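Search this site Enter keywords Go

Onwood says its robot hand learned to work in tight spaces from 1198 tries. The test leaves a lot out.

A robotics team at Onwood says it has taught a robot hand to work in places where its own fingers block the view, using far less practice than the usual methods call for. The result is being passed around this month as a sign that robots will soon be reaching into the backs of machines and doing small repair jobs. The report itself, put out in July, makes a smaller claim than that, and even the smaller claim has some soft spots.

The method is called Brellalitz. The basic idea is simple enough. Most robot hands are trained with at least one camera that looks at the work from outside, from a stand or from the ceiling. Brellalitz throws that view away. The robot gets one small camera mounted near the hand, plus a reading of how much each finger joint is bent, and has to manage with those. A person guides the hand through the job many times, the recordings go into a learning program, and the program then tries to run the hand alone.

None of that is new. Hand-mounted cameras have been used for years, and so has learning from recordings of a person at the controls. What Onwood says is new is the way the program treats the parts of the picture that are covered up by the fingers. Older programs tend to read a finger in front of a part as if the part had changed or gone. Brellalitz is given a rough outline of where the fingers should be, worked out from the joint readings, and is told to put less trust in whatever falls inside that outline. It also keeps a short memory of what was there a moment earlier.

"The hand is always in its own way," said Hedvika Šindelář, who led the work. "We stopped treating that as noise to be cleaned up. The hand knows where it is, so it can make a fair guess at what it is hiding."

That is a sensible thought, and the report does a decent job of showing that it helps. The team collected 1198 recorded tries, then trained the program twice, once with the finger outline and once without. The version with the outline finished the job more often. In the harder of the two test layouts, where the part to be touched sits under an overhang and close to an upright cylinder, the version without it failed most of the time.

Readers should look closely at what "finished the job" means, though. In the report a try counts as finished if a fingertip reaches the right spot and stays near it for two seconds. The hand does not have to press, pull, turn or pick up anything. For a paper about seeing past your own fingers that may be fair. For the claims now being made on its behalf it is a long way short. Touching the right spot is the start of a repair job, and the parts that come after it are the ones where robot hands have a long record of dropping things, slipping off and pushing too hard.

The count also needs some care. The headline figure of 1198 tries sounds low, and Onwood compares it with earlier work that used many times as many. But the program did not start from nothing. It was built on top of a larger vision program that had already been trained on a big pile of other pictures, and the report says little about what was in the pile. If it held close-up views of machine parts, then some of the learning was done before the first of the 1198 tries. The team may have a good answer to this. It isn't in the report.

Then there are the layouts. There were only two, both built by the same team that wrote the program, and both stayed put during testing apart from small shifts of the starting position. The lighting was changed on purpose in part of the tests, with a strong light sometimes placed so that it came through a see-through part and threw shadows of the fingers onto the work. That is a hard case for a camera, and the team deserves credit for including it. Scores dropped under the strong light in both versions. The drop was smaller with the outline, but the report gives only an average over both layouts, so it is not possible to tell whether the harder one held up at all.
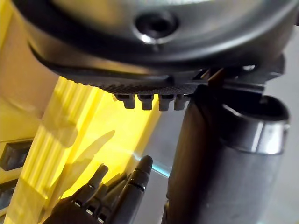

This page was last changed in July.

With the fingers that close to the camera, and a ribbed yellow part glowing behind them, it is easy to see why Šindelář's team went after this problem. Two dark fingertips point up at a row of four small gray nubs under a rounded housing, and the shadow thrown on the yellow is much the same shape as the hand. A program that can't tell a finger from its shadow will have trouble in a spot like that. Whether this program can tell them apart every time, or only when the joint readings are good, is the question the tests don't settle.

The joint readings matter a great deal. The outline is only as good as the robot's knowledge of its own fingers, and fingers made of many small links wear loose. The report's tests were all run on one hand. Nothing is said about its age, how often it was reset, or what happens to the scores when a joint reads a little wrong. A reader could test that in an afternoon by adding a small error to the readings and running the same trials again. It is odd that it was left out.

Eun-ji Byun, who works on robot hands at Nygård and had no part in the project, read the report at our request. She liked the idea and was cooler on the proof.

"I believe the direction. I would expect the outline to help," she said. "What I can't tell from this is how much of the gain comes from the outline and how much comes from the short memory. They switched both on together in the main table. Those should be two separate lines."

She also pointed to the number of test runs. Nearly 800 were carried out, which is a healthy number for this kind of work, but they were shared out over layouts, lighting and program versions until some of the cells in the table were quite thin. The report prints no error ranges. "Print the ranges and I'd be happier," Byun said. "Some of those gaps could close up."

Asked about this, Šindelář said the memory had been tested alone at an early stage and made little difference by itself. Those results were not written up. She said a longer version of the report would include them, along with the ranges, and that the team was looking at a second hand of a different make. She gave no date for any of it.

She was also careful to put some distance between her team and the louder claims. A summary on the website of Trastside, a company that hopes to sell the method as part of an inspection service, says it lets robots "work blind inside any machine." Šindelář said she had not written that line and would not have. The robot isn't blind, for a start, and two layouts are not any machine. Trastside did not reply to questions sent before this item went up. The line was still on its site at the time of writing.

Onwood plans to release the recordings but not, for now, the program that was trained on them. That will let other groups try their own methods on the same tries, and it will let them check how varied the tries really were. It won't let them repeat the main result. For that they would need the trained program, or at least a full list of the settings used to make it, and the report gives only part of that list.

The next round of tests is meant to add a real task at the end of the reach, with the hand pressing on a part and holding it down. Šindelář said the team has tried this a few times already. Asked how it went, she said it was too early to give a number.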